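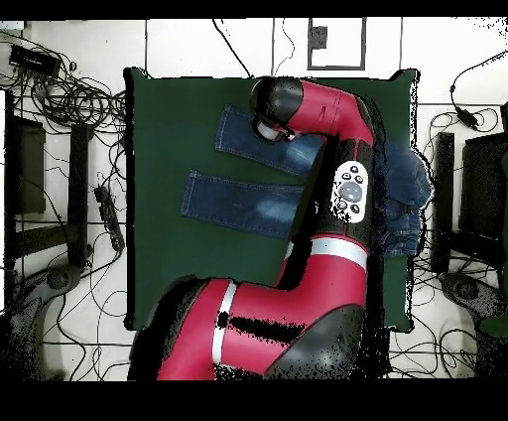

カテゴリー:論説/働く現場と自動化

6月 荒井(Arai)衣料再生センター 業務企画室

衣類を扱う職場の自動化は、長らく搬送と計量にとどまってきた。箱を運ぶ、重さを量る、ラベルを読むといった工程は、対象の形が一定であるために機械化が容易であった。これに対し、布そのものに触れる工程は人の手に残されてきた。ジーンズ一本をとっても、置き方によって形は変わり、腰まわりの布が寄って重なれば、裾の位置も縫い目の向きも一見しては定まらない。当センターが衣類の整形工程にロボットアームの試験導入を決めた際、最初に議論となったのもこの点であった。

本稿では、導入の可否そのものよりも、導入によって現場の職員の仕事がどのように変わるかについて、当室の見解を述べる。

当センターの整形工程は、回収された衣類を広げ、しわと折れを直し、検品台へ渡すまでの作業を指す。検品の担当者は、この工程を単純作業と呼ばれることに以前から異議を唱えてきた。布を広げる数秒のあいだに、熟練者は生地の厚み、伸び、縫製の傷み、ポケットの異物の有無を手で確かめている。作業手順書には「広げる」としか書かれていないが、実際には検品の前半がすでにそこで行われているのである。

したがって、広げる作業のみを切り出して機械に移せば、手順書の上では一工程が減るものの、手で確かめていた内容は行き場を失う。試験の初期、検品台での見落としが増えたとの報告が現場から上がった。原因を機械の精度に求める意見もあったが、当室は工程の切り方に問題があったと考える。整形を受け持つ側が何を確かめていたかを、企画の側が把握していなかったのである。

同様の事例は、業務提携先であるグリムブリッジ(Grimbridge)社の仕分け拠点でも聞かれた。同拠点では一直あたり1000点の処理を目標に掲げて自動化を進めたが、後に目標を見直している。機械が扱いに迷った品を人が引き取る回数が想定を超え、職員の作業が細切れになったためであるという。機械の呼び出しに応じて席を立ち、一点を直して戻る。この働き方は、身体の負担こそ軽いが、疲労の訴えはむしろ多かったと聞く。

当センターでも試験区画の一日の目標を当初は300点としていたが、現在は200点に改めている。数字を下げたことについて、設備投資の趣旨に反するとの指摘を受けた。しかし、目標を先に置き、人の動きをそれに合わせるという順序には賛成しがたい。引き取り作業をまとめて行える時間帯を設け、その間は機械の側を待たせる。現行の運用はこの考え方によるものであり、職員からの要望に基づいている。

次に、技能の継承について述べる。整形工程は従来、新任者が最初に配属される持ち場であった。新任者はここで多くの布に触れ、素材の違いを覚え、やがて検品や補修へ移っていった。入口にあたる作業を機械が担うようになれば、新任者は布に十分触れないまま、判断を要する持ち場に立つことになる。短期の収支には表れにくいが、数年後の検品の質に影響する問題である。

当室は、新任者が試験区画と手作業の区画を交互に担当する配置を提案した。手作業の区画を残すことは費用を伴うが、これを教育の費用として計上すべきであり、自動化の遅れとみなすべきではない。また、アームに動作を教える作業には、整形の経験が長い職員を充てることが望ましい。どこをつまみ、どの方向へ引けば布が素直に広がるかは、経験者の知識である。その知識を提供する職員に対しては、職務の変更として正式に扱い、処遇に反映させる必要がある。従来業務の合間に協力を求めるという現在の形は、早期に改められるべきである。

職場環境の面でも課題は残る。機械を置けば、電源と配線、支柱や台座が作業場所に加わる。床の配線の取り回し、通路の幅、清掃の手順は、性能の比較表には載らないが、そこで一日を過ごす職員にとっては切実な事項である。エンダノ(Endano)工場で実施した職員への聞き取りでは、215件の意見のうち、機械の速度に触れたものはわずかで、足元の安全、音、立ち位置に関するものが多数を占めた。設備の選定段階から現場の職員を加えるべきとする当室の主張は、この結果に基づく。

なお、雇用への影響についても明確にしておきたい。当センターは試験期間中、整形工程の人員を削減しない方針を職員に示している。ただし、試験期間後の方針はまだ示されていない。先の見えない状態で協力を求められることへの不安は、面談のたびに聞かれる。経営側は、決定に至っていない場合であっても、いつ、何を基準に判断するのかを文書で示すべきである。

パーナム(Parnham)計画の次期区画では、補修工程の一部も対象に含める案が検討されている。当室としては、対象を広げる前に、整形工程で手が確かめていた内容を書き出し、それぞれを誰が引き継ぐのかを定めることを求める。書き出しの作業は、検品担当の職員とともに今月から始めている。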